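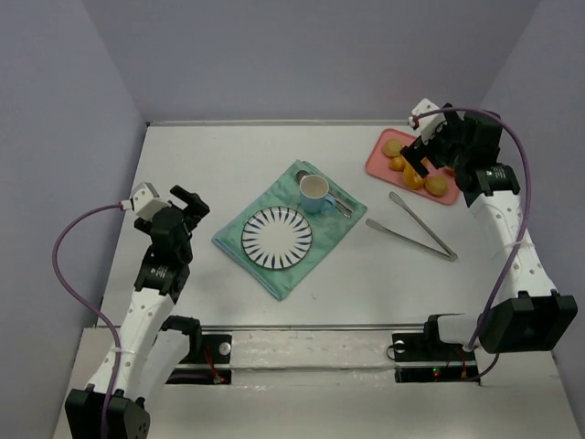 16

# Chapter 2: The Table Comes First

In Chapter 1 we chose the arms, read the data sheets and made a list of what the finished build should do. In this chapter we leave the arms in their boxes and build the place where they will work. It takes longer than most first-time builders allow for. Jhair Mamani and Sibusiso Fourie, whose two-arm table at the Flirus shared workshop is used throughout this book, spent most of January on it before either arm was switched on.

By the end of the chapter you should be able to:

- choose a height and depth for the work surface
- fix two arm bases so that both can reach a shared area
- run cables along a moving arm without straining them
- decide which objects to start with, and where to put them

You will need the parts list from section 1.6, a tape measure, a spirit level and a pencil. If you are working in a shared workshop, ask before you drill.

## 2.1 What the table has to do

A table for people only has to be flat and strong. A table for two arms has more jobs. It holds the bases still while the arms swing, it gives both arms an area they can share, and it keeps stray objects and elbows out of the way. It should also look the same from one day to the next, so that a position you wrote down last week still means something.

The Flirus table is white, with walls on the left, at the back and on the right. The walls stop things rolling off and stop people leaning in from the sides. They also give a plain background. Mamani wanted them dark at first, and had bought the paint. Fourie held a sheet of dark card behind one of the arms, they both lost sight of the black gripper, and the paint went back to the shop.

The surface stands 926 mm from the floor. You don't have to copy that figure. It suited two people of different heights who both wanted to work standing up. Measure from the floor to your own bent elbow and go slightly lower.

## 2.2 Two bases, one shared area

Both arms at Flirus are mounted at the front of the table, one to the left and one to the right, and reach away from the person standing there. There are other ways to do it. You can put the arms at opposite ends, facing each other, or hang them from a beam. Front mounting is the easiest to build and to repair, as every bolt you are likely to need is on your side.

The distance between the bases matters more than any other measurement in this chapter. Set them too close and the elbows knock together whenever both arms reach inwards. Set them too far apart and the shared area shrinks to a thin strip.

**To find your spacing:**

1. Clamp one base loosely to the front edge.
2. With the power off, move the arm by hand through its full sweep and mark the outer limit on paper taped to the table.
3. Trace the same curve on a second sheet, turn the sheet over for the other arm, and slide it left and right.
4. Look at the overlap. It should hold a dinner plate with room on every side for the grippers.
5. Mark both base positions in pencil. Do not drill yet.

Step 5 is there because you will almost certainly move them. Fourie moved his marks outwards by 10 mm after the first trial and then moved one of them back.

Keep an eye on the joints as well as the grippers. A large joint housing can hang over the front edge when the arm folds, and anything fixed under that edge may be in its path. Fold each arm fully by hand before you mount a switch or a power strip there.

## 2.3 Cables

Most faults in home-built arms start in the cables. A joint can bend thousands of times in an afternoon and the cable has to go with it.

Look again at the purple cables in the photograph at the head of the chapter. Each is tied to the white link of its arm, but between the tie and the gripper end it is left free. On the left arm it bows out well beyond the table edge. On the right it arches over the top of the gripper. This looks untidy, and new builders often want to pull it in. Leave enough slack for the wrist to turn all the way in both directions, then check that the loop can't drop between the fingers.

Use soft ties and do them up only as tight as needed to stop the cable sliding. Keep the thinner wires at the base away from the main run. If two wires have to cross, make sure neither is resting on a moving part.

> **Workshop note.** Mamani labels both ends of every cable before fitting it, with the arm (L or R) and a number. His first set of labels fell off because the cable jacket was slightly oily. Wipe the jacket first.

## 2.4 Things to pick up

You can begin with wooden blocks, and many books do. We prefer ordinary kitchen things. They are cheap, they come in awkward shapes, and you already know how each of them ought to be handled. In the layout shown, a plate sits on a folded green cloth, with a mug and cutlery beside it, a pair of tongs lying open, and produce in a pink tray.

Each of these asks something different of a gripper. The mug can be taken by its handle or its rim. The plate is low and wide, so the fingers have to come in at the edge. Cutlery lies almost flat on the surface, and it is the hardest of the lot for beginners. Cloth changes shape as soon as you touch it. Leave it until Chapter 7.

Put the first objects well inside the shared area and keep a written record of the layout. Fourie draws his in a squared notebook, one page to a layout. Mamani uses small pencil crosses on the table, which he rubs out and then regrets.

## 2.5 What it cost

The whole build, arms included, came to 2792 euros. The table and walls were a small part of that. Most of the wood came from a shelf unit left behind by Lefèvre, the joinery firm that had the unit before Flirus, and the control box is a second-hand Flimance with a new fan. Price your own list before you buy anything, and leave some money over for a second set of cables.

## Before you go on

1. Draw your table from above, to scale, and mark both bases.
2. Shade the area that both arms can reach. Write down its width and depth.
3. Pick one object from your kitchen and note two different ways of gripping it.
4. Fold each arm by hand and list anything it touches.

Keep the drawing. It is needed in section 3.2, where the bases are drilled and bolted down.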